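Benefit Portability Working Group, Adenthorpe
Minutes, March session

1. Enrollment. Bríd Brennan reported 2893 informal workers registered under the Workberg scheme against a target of 3000. Of these, 696 have no contribution record. Records to be matched by the Gonstead office.
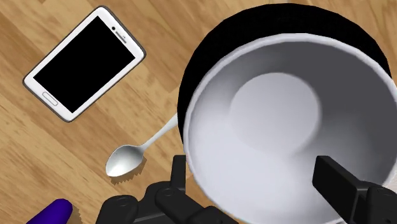 2. Claims access. Deirdre Breathnach presented the draft rules for filing sickness claims by phone. Members asked that the form fit the screen of a plain white smartphone with a home button below the display, like the one shown. Paper filing stays open.

3. Next meeting at 10:00, Miranda room.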